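Cilten Institute Opens Its Spring Observing Program on Variable Stars 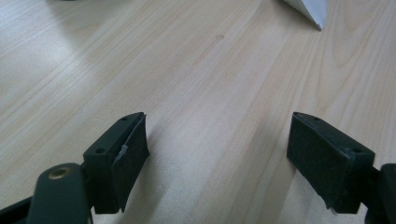 What is the new program meant to study?

Its subject is the long-period variable star, a type of aging star whose brightness rises and falls over months or years. The Cilten Institute will follow a fixed list of these stars from the Uka station and from the smaller Dumbridge telescope, beginning in March.

The program was approved by the Institute's scientific council in its final meeting of the year and will run for three observing seasons. It brings together researchers in stellar physics, instrument staff and graduate students from the two partner departments. Ariel Cabrera, who joined the Institute as a research professor last year, will serve as principal investigator.

Long-period variables are of interest for several reasons. They lose large amounts of gas and dust late in their lives, and that material later becomes part of new stars and planets. Many of them also follow a relation between period and brightness, so a well-measured period can help astronomers estimate distance. The difficulty lies in the time required. A star with a period of 333 days cannot be understood from a few nights of data, and gaps in the record can hide changes in the shape of its light curve. Observatories that assign time in short blocks are poorly suited to the work.

The target list contains 167 stars, drawn from a longer set of 345 candidates reviewed over the summer. Stars were removed when they stood too close to a bright neighbor, when they could not be reached for enough of the year from either site, or when existing records were already dense enough to answer the questions in the proposal. A small group of 32 stars has been marked for closer study and will also be observed with the Cruzado spectrograph, which separates starlight into its colors and allows the motion of gas in the outer layers to be measured.

Observations at Uka will be made in queue mode. Staff observers will carry out the requests in order of priority each clear night, and investigators will not need to travel to the site. Dumbridge will continue to be operated by students on a rotating schedule. Its role is to fill in the brighter targets when Uka is closed for weather or maintenance. Both telescopes will use the same set of filters - a change from earlier seasons, when measurements from the two sites had to be adjusted before they could be compared.

Calibration will take up a good part of the first season. Each target field has been assigned a set of comparison stars of steady brightness, and these will be measured along with the variable every time the field is visited. The instrument group has asked that no field be dropped from the queue during this period, even where early results seem uneventful.

Reduced measurements will be placed in the Institute's public archive at the end of each season. Raw images will be available to members of the program immediately and to other researchers on written request. Students who contribute to the reduction work may use the data in a thesis, provided that the topic has been registered with the principal investigator in advance. Two topics are already registered, one on dust formation and one on stars whose periods have shortened over recent decades.

"We have good models of how these stars pulsate, and we have rather few light curves long enough to test them," said Professor Cabrera. "Three seasons is a modest span for this kind of object, but the older Dumbridge records can be joined to the new ones, and that gives us something much longer to work with."

The older records are held partly on photographic plates. Scanning of the plates is a separate project with its own funding, and its schedule is not affected by the present announcement. Scans completed before the start of the season will be added to the archive under the same star names used in the new list.

Researchers outside the Institute who wish to propose additional targets may do so through the regular call for proposals. Requests should state the star's position, its expected range of brightness, and the shortest interval between visits that would be useful. Requests for time on the Cruzado spectrograph must be submitted separately, as the instrument is shared with the exoplanet group and its nights are assigned by a different panel.

The full target list and the text of the approved proposal were posted on the Institute's internal pages on 12 Dec 2024. Questions on scheduling should be sent to the Uka operations desk, and questions on student participation to the graduate office.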